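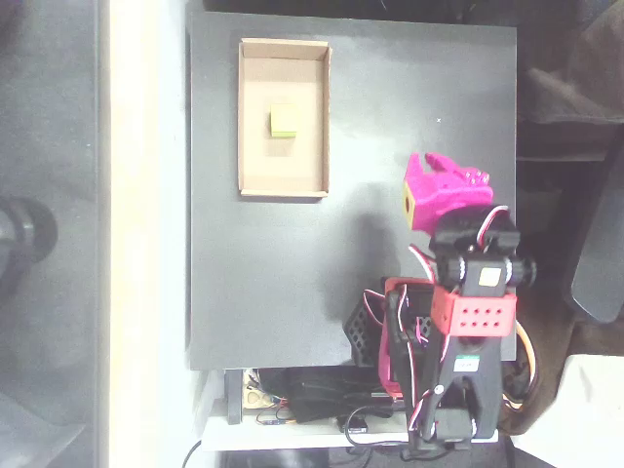
Shallow open box on the gray board, lime-green cube in, yellow cube out.

Bench Notes: Shallow Boxes for Small Parts

Date of issue: 2020-02-16

The last mailing asked members what they use to hold small loose pieces at the bench. Most of the replies named plastic trays, and several named jar lids. Cardboard came up less often than expected, given how much of it passes through the Mallano stockroom. This item covers cutting a shipping carton down to a shallow open box, setting it on a board, and loading it with cubes without chasing them across the floor.

Choosing the carton

Single-wall corrugated is enough for cubes, spacers and similar light pieces. Double-wall is stiffer, but the fold lines are hard to move once the factory creases are gone, and the walls tend to spring back. A carton with a plain interior is preferred over a printed one. Small pieces are easy to find on a pale tan floor and easy to miss on a printed pattern.

Check the bottom seam before cutting. If the two bottom flaps do not meet cleanly, the floor has a groove in it, and a cube set down on the groove will sit at an angle. Paper tape on the outside closes the gap. Tape on the inside leaves a raised edge.

A longer box is more useful than a square one of the same area. It can be turned with the long side running away from the person working, which leaves bench on either side for pieces that have not been put away yet.

Cutting and folding

Mark the wall height on all four sides with a square, measuring up from the bench and never from the old top edge, which is seldom level. For the Retamal cubes we stock, which measure 19 mm on a side, a wall about as tall as two fingers is plenty. Higher walls hide the pieces along the near side and get in the way of the hand.

Cut the corners down to the mark first. Score the outside along the mark with the back of the knife, then fold the extra height inward and flat against the wall. Folding gives a rounded upper edge and doubles the wall. Trimming at the line is quicker and leaves a raw edge that frays after a month or two of handling. Both are acceptable for a box that will be thrown out.

White glue holds the folds down. Hot glue leaves lumps in the corners, and cubes catch on them. Clip the walls and leave the box alone for 24 hours.

The board

A box on a bare bench slides. A dark board under it gives some grip, depending on the surface, and sets a limit to the working area: anything off the board is out of the job. Dark gray works well with bright cubes. Lime green and yellow both stand out against it, and so does any scrap of white, including crumbs and paper dust. Wipe the board before starting. A white speck on a dark surface draws the eye every time, and it is surprising how long a person will work next to one before removing it.

Place the box toward one corner of the board, upper left for a right-handed worker, and leave the center open. Members who put the box in the center reported bumping it. The mirror arrangement is correct for left-handed work.

If the board is the same tan as the carton, the box edges disappear and pieces get set down on top of the wall. Elba Huenchumán tried this for a week on a beech panel and has gone back to gray.

Light

A single lamp on one side throws a broad shadow over the open part of the board as soon as anything is held above it. The shadow does no harm if it falls on bare board and the box stays lit. Before loading, hold one cube over the center and look at where the dark area lands. If it reaches the floor of the box, move the box and leave the lamp where it is, as lamps at Mallano are shared between two benches.

A cube on the box floor should cast a faint shadow on one side only. Two shadows mean a second light, often the window, and the apparent edge of the cube is then harder to judge.

Loading

Work one piece at a time. Lower the cube to the floor of the box and let go there. Dropping a cube from above the wall makes it bounce, and on corrugated it seldom stops where it first touched.

The first cube goes slightly toward the far end, near the middle of the width. It serves as a reference for the ones that follow. Later pieces are set down on the near side so that the hand does not pass over finished work. Cubes with a hole are placed with the hole facing sideways if they are going to be threaded, or upward if they will be checked for burrs. Mixed orientation in one box is the most common fault found when boxes come back to the stockroom.

Colors may be mixed in a working box. For storage, keep them apart – the Tundico lids are not deep enough to take a divider, and re-sorting a full box is slow.

Keeping the shelf below clear

Many of the benches have a shelf just under the front edge of the board. It fills up with power strips, leads and whatever was last unplugged. A cube that rolls off the board goes there, and a small bright piece in a tangle of colored wire takes real time to find. Members with a shelf of this kind can glue a low cardboard lip to the front of the board. The offcuts from the carton are long enough. Run the lip the full width and keep it low, or it will rub the wrist.

Materials and prices

Flat cartons are free from the rack beside the stockroom door. Retamal cubes are sold in bags of 85, mixed colors, bored or plain. Bored cubes come with some dust in the holes and should be tapped out over a bin before use. Gray boards are ordered through Vundico with a minimum of 2 per order. The next order closes in May.

Teodoro Peñalver is collecting wall heights from members who store pieces other than cubes. Send the part, its longest dimension and the height that worked. Beads, dowel ends and hex nuts are already covered. Anything flat, such as washers or tiles, would be useful – the present guidance for flat pieces is a guess, and the walls it gives are probably too tall.

Correction to the previous item: the scoring diagram had the inside and outside faces reversed. Score the outside.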